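Visit Report: Daltby Shared Workshop
Adimlow Regional Makers Association, Site Visits Program
Filed under: Reports, Robotics, Workshops

On April 4, 2018, a delegation of the Association visited the Daltby shared workshop to review the tabletop robot arm under construction there. The visit was hosted by Ifigeneia Katsaros, who leads the build and has been a member of the workshop since it moved into the former Claseck dairy building.

The Association last visited Daltby in June, when the project consisted of a base plate, two bare joints and a set of drawings. Members who read that report will recall that the main concern was stiffness in the shoulder. The original printed bracket has been replaced with a folded steel part made on the workshop's own brake, and the motor has been moved down into the base. Ms. Katsaros stated that the arm now weighs less above the shoulder than it did in the first design, although the base has become considerably harder to carry.

Total spending on parts stands at about 800 dollars. The largest single item was the set of geared motors, bought secondhand from Brøndum for 400 dollars. Wiring, fasteners and the power supply account for most of the remainder. Labor is not recorded.

The delegation was shown the sorting exercise the builders use to check their work. The arm picks up small colored cubes with a two-finger gripper and is meant to release them into a plastic bin. A small camera at the wrist provides the view used for locating each cube and for judging whether the grip is centered. 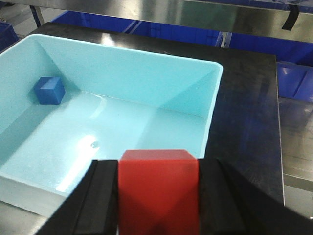
Reflected light remains a difficulty. Glossy plastic produces bright patches that the software can mistake for an edge, and the workshop has tried several lamp positions without settling on one. A matte liner for the bin was discussed. Ms. Katsaros prefers to correct the problem in software, as the arm will eventually be used with containers that the builders do not choose.

The gripper fingers are the third version. Smooth pads were tried first and let the cubes rotate under load; the present pads are grooved. The builders keep a handwritten log of every trial, and the delegation was permitted to read it. Entry 101 notes a cable caught in the elbow joint and a delay of one evening while it was rerouted. The log is kept beside the emergency stop, and users are required to sign it before switching on the power.

Questions from the delegation concerned guarding and access. At present the arm may be operated only with 2 members in attendance. The delegation recommended that the floor around the bench be marked and that the rule be posted at the door.

Drawings for the shoulder bracket will be made available to member workshops on request. Requests should be sent to the Site Visits desk at Adimlow and should state the motor type intended for use.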